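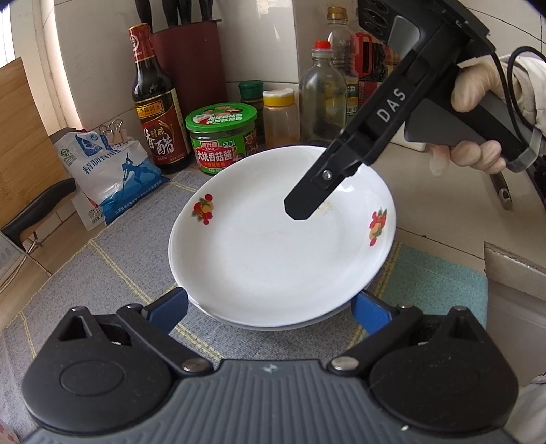

Godthorpe Residence
Shared Kitchen Meeting: Tableware, Linens and Storage
Minutes of the meeting held 5th January in the ground floor dining room

Chair: Nuanchan Suwannarat
Also present: house manager; kitchen lead; purchasing clerk; resident representatives for the east and west floors
Apologies: resident representative, top floor

1. Minutes of the previous meeting

Accepted with one correction. Under item 4, "dish rack" should read "drying shelf."

2. Matters arising

2.1 The replacement tap washer at the rinse sink has been fitted. Closed.

2.2 The label printer has not been returned from the Riis building. The house manager will collect it. Shelf labels are handwritten until then.

2.3 The request for a second compost pail is carried forward. No price has been received.

3. Plates

3.1 The kitchen lead reported on the fruit-pattern plates. These are the white rimmed plates with the berry and yellow fruit decals, bought from Fonstead before the present kitchen was fitted out. Fonstead no longer lists the pattern. Broken pieces cannot be matched.

3.2 Staining. Yellow-brown marks have been noted on the eating surface of plates in this set, some speckled and some in the form of a smear. The kitchen lead had tried the ordinary dishwasher cycle on a test plate with no change. A paste of baking soda and water, left on for 10 minutes and wiped off with a soft cloth, lightened one mark and left another as it was. The west floor representative asked if the marks were in the glaze or on it. Not known. The test will be repeated on a second plate and the result brought to the February meeting.

3.3 Scouring pads. The green pads dull the decals. It was agreed that they be kept at the pot sink only. White pads or cloths are to be used for all patterned ware.

3.4 Stacking. The plates nest closely and the rim of the lower plate carries the one above. Stacks on the open shelf have been built too high and have leaned. The house manager proposed a fixed limit by height, marked on the shelf upright with tape. Agreed. Plates with decals are to be stacked apart from the plain ones.

3.5 Withdrawal. Any plate with a chip on the rim or a crack of any length goes in the gray bin under the counter and is written on the sheet. The east floor representative asked that stained plates not be treated as damaged. Agreed, pending 3.2.

ACTION: Kitchen lead to repeat the stain test. House manager to tape the upright.

4. Bowls

4.1 The purchasing clerk circulated two quotations for plain white bowls. Virnstead quotes for ceramic with a rolled lip. Riis Catering Supply (no connection with the Riis building) quotes for a heavier bowl with a foot ring, which does not fit the lower rack of the dishwasher.

4.2 The Virnstead sample was passed around. Comments: stable when set down; inside easy to wipe; lip comfortable to drink from. The west floor representative found it small for soup. The kitchen lead replied that the larger size does not clear the spray arm.

4.3 The Virnstead quotation was preferred. The order is to be placed in one lot if the delivery charge is waived and in two lots if it is not. The clerk noted that the balance on the tableware line stands at $2,914 and that the bowls must share it with the linens in item 5.

ACTION: Purchasing clerk to write to Virnstead about the delivery charge.
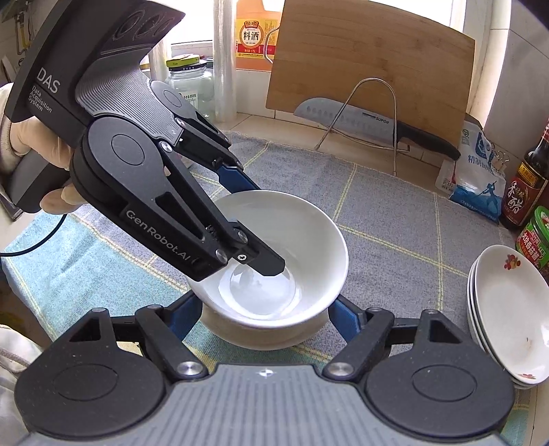

5. Table linens

5.1 Laundering of the dining linens was reviewed. The cloths have been going through the same wash as the floor mops, and lint has been found on them at setting-up. Linens are to be washed separately, with no softener. The gray woven cloth with the large check of thin yellow and pale lines was taken as the pattern to keep, and the light blue one with yellow stripes will be used beside it. Plain white ware reads clearly against the gray, and the kitchen lead finds dirty bowls easier to spot when clearing.

5.2 Shrinkage. One gray cloth washed hot came back short and no longer covers the long table. It will be cut down and hemmed for the side table. Wash temperature for all linens is to be the cool setting. The card on the machine will be rewritten to say so.

5.3 Quantity. The clerk had allowed for 17 cloths. The house manager thought this more than the linen closet could hold. Left open — the closet is to be measured first.

5.4 Cloths are to be folded with the check on the outside so that the pattern can be told from the shelf. Cloths with a pulled thread are set aside for mending and not put back in the pile.

ACTION: House manager to measure the linen closet. Kitchen lead to rewrite the card.

6. Shelf depth and counter space

6.1 The open shelf over the counter is 18 inches deep. The back row cannot be reached without moving the front row, and this is when most rims are knocked. The kitchen lead proposed that plates stand at the front and serving dishes, which are used less, at the back. Agreed for a trial until the February meeting.

6.2 The east floor representative asked that nothing be left on the counter overnight. Discussion. The house manager would allow a single drying mat. The chair ruled that the mat may stay and that ware left on it after breakfast is to be put away by the morning cleaning shift.

6.3 A shelf liner was discussed. The ribbed type holds crumbs. The clerk will ask Fonstead for a smooth sample. No decision on cost.

ACTION: Purchasing clerk to request the liner sample.

7. Breakage sheet

7.1 The sheet has been filled in unevenly. Several entries say "plate" with no pattern given. A column for pattern will be added, and a second column for where the item was found. The west floor representative suggested a pencil on a string, the pen having gone missing twice. Agreed.

7.2 The sheet will be read at each meeting and then started fresh.

8. Any other business

8.1 The butter dish lid is missing. If found, return to the kitchen lead.

8.2 The west floor representative asked for teaspoons. Purchasing clerk to check the store cupboard before anything is ordered.

9. Next meeting

February, date to be set by the chair once the Virnstead reply is in. Same room. Items 3.2, 5.3 and 6.1 to be placed first on the agenda.

Minutes taken by the purchasing clerk and checked by N. Suwannarat.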